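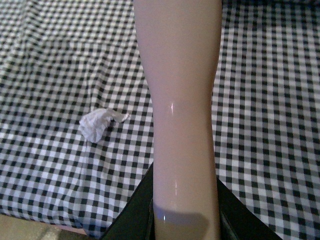 Elogio del ejemplo torcido

Lectura de 4 minutosPor Ragnheiður Kirkegaard

Llevo una temporada metida hasta las cejas en el proyecto Prirnaretti, en la nave de Zerton en Dastavthorpe, y vengo a defender algo que en las reuniones suele sonar a capricho: que lo más emocionante de la robótica doméstica está ahora mismo en la recogida de ejemplos. Los modelos me gustan, claro que me gustan (¡me paso las noches leyendo sobre ellos!), pero un modelo aprende de lo que le damos, y lo que le damos lo decidimos a mano, una mañana cualquiera, delante de una cama.
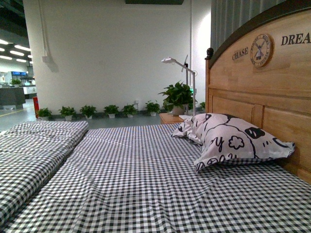 709 palabras

Nuestra tarea de este mes es el dormitorio. Suena modesta y es una mina. Una sábana de cuadros blancos y negros, por ejemplo, es una maravilla para quien quiera enseñar a una máquina a mirar: cada arruga tuerce la cuadrícula, cada pliegue la encoge o la estira, y el dibujo que en plano parecía papel milimetrado se convierte en olas. Si además la colcha repite el mismo estampado, el borde entre una cosa y otra hay que buscarlo en el grosor y en la sombra. Una persona lo resuelve sin pensar. Un sistema que aprende necesita haberlo visto muchas veces, y necesita haberlo visto mal puesto.

Ahí es donde discuto con medio sector. Existe la costumbre de preparar el escenario como para una revista, grabar la misma maniobra limpia una y otra vez y presumir luego de volumen. Yo he hecho eso. En septiembre grabamos 37 sesiones impecables, con la tela tensa y cada objeto en su marca, y el resultado fue un brazo que trabajaba de maravilla en nuestra sala y se quedaba pasmado en cuanto alguien movía la almohada. Neves, que lleva la revisión de datos, propuso rehacer 20 de aquellas sesiones con una sola regla: entre toma y toma, alguien cambia algo y no lo anuncia. Las tomas salieron más lentas, más feas y muchísimo más útiles.

Me fascina lo que asoma cuando una se relaja con el orden. Un papel arrugado encima de los cuadros, una forma lisa y brillante que devuelve un reflejo bastante por encima de donde está la pinza, una cola de papel que apunta hacia el objeto sin llegar a tocarlo. Todo eso es vocabulario. Quien limpia el fondo antes de grabar está quitándole palabras al alumno, y después se extraña de que hable poco.

También defiendo el punto de vista múltiple, aunque complique la vida. La cámara de la muñeca ve de cerca, tapada a medias por la propia pinza, y desde ahí una superficie clara puede ocupar la imagen de arriba abajo. La de la cabeza ve el mueble, la pared, el cabecero, las plantas alineadas al fondo. Con las 2 miradas sincronizadas el sistema puede relacionar el detalle con el lugar, y a mí eso me parece precioso, porque se acerca a lo que hacemos nosotros cuando buscamos las gafas en la mesilla sin encender la luz del todo. 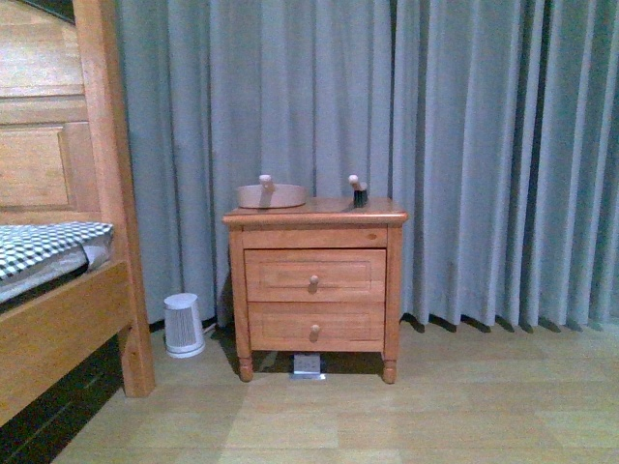

Y luego están los ratos en que no pasa nada. Mi manía, lo reconozco: conservar los fragmentos quietos, esos en los que los objetos siguen en su sitio y ninguna mano ha entrado todavía. Muchos equipos los recortan para ahorrar disco. Yo los guardo porque una máquina de casa va a pasar buena parte de su vida delante de muebles tranquilos, con poca luz y algo de grano, y conviene que sepa reconocer un cepillo que nadie le ha pedido que toque. Saber cuándo no hay que actuar también se aprende con ejemplos, y esos ejemplos son baratísimos.

Me objetan que la variedad cuesta dinero, y es verdad. Cada cambio hay que anotarlo, cada anotación la tiene que leer alguien, y la persona que maneja el brazo se cansa antes cuando cada intento es distinto. Por eso pediría que se pagara mejor ese oficio y que se nombrara en los artículos. Quien teleopera está tomando decisiones todo el rato: por dónde entrar, cuánto cerrar, cuándo soltar y volver a empezar. Esas dudas quedan dentro de los datos, y a veces el titubeo enseña más que el gesto perfecto. Nosotros ya no borramos las correcciones a mitad de movimiento y estoy encantada con la decisión.

Así que, si alguien que lee esto está montando su primera recogida, mi consejo es que empiece por una habitación que se parezca a las de verdad, con cortinas que hacen sombra, cables que asoman y telas que no se dejan planchar. Que invite a gente distinta a colocar las cosas. Que apunte lo que sale mal con el mismo cariño que lo que sale bien. En Prirnaretti seguimos con la mesilla y los objetos pequeños, y ya estoy peleando para que lo siguiente sea doblar la colcha.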